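The soup that keeps a village up late

By nine in the evening the square at Skornari smells of dill, smoke and sour rye, and everyone has a spoon. The August soup night fed almost 421 people last year, and what a noise they made!

Every family has its own version (some add plums, which I loved) and will defend it until the pots are scraped clean. 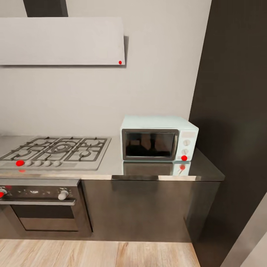

Words: Kamonchanok Kaewmanee

Back home, I've made it on a gas hob five times. It needs a low flame, plenty of garlic and a loud table.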